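Surico Launches Rail Holiday for People Who Would Rather Not Talk at Breakfast

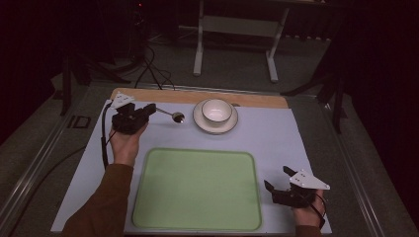
Surico Slow Travel | Group Tours and Rail Desk

Surico is pleased, in its own subdued way, to announce the Quiet Carriage Tour, a nine-night rail and lake holiday for travellers who like going places with other people and would prefer not to be introduced to them.

The first departure is in June. Guests travel together, stay at the same three lakeside hotels and eat at the same hours, and are otherwise left alone. There is no welcome drinks reception. Name badges will be available on request, although we can't think who would request one.

The idea came from our own feedback forms. Last year we asked 341 customers what they would change about our escorted tours, and 179 of them wrote some version of "the quiz". The quiz has been withdrawn. So has the sing-along on the Thursday ferry, with apologies to the man who brought his own accordion.

"I led group tours for years and I was always being told to bring people out of their shells," said Abílio Mendes, head of group tours at Surico. "Most of them had paid good money for the shell. I've stopped knocking on it."

Accommodation is with Leinonen, the family hotel group, which has set aside single tables facing the water and a reading room where the loudest thing is the radiator. Couples are welcome and may talk to each other in moderation. Every room is sold at the same price per person, with no single supplement.

Each guest receives a printed route book, a packed lunch on travel days and a card reading "I'm fine, thank you", which may be shown to staff as often as needed. A tour manager travels with the group throughout and will be sitting at the far end of the carriage.

"I went on the trial run and had a lovely time," said Arvo Tuominen, who will manage the June departure. "I believe the others did too. I didn't ask."

Bookings are open now through the Surico rail desk, by post or online form. There is also a telephone number, for those who must.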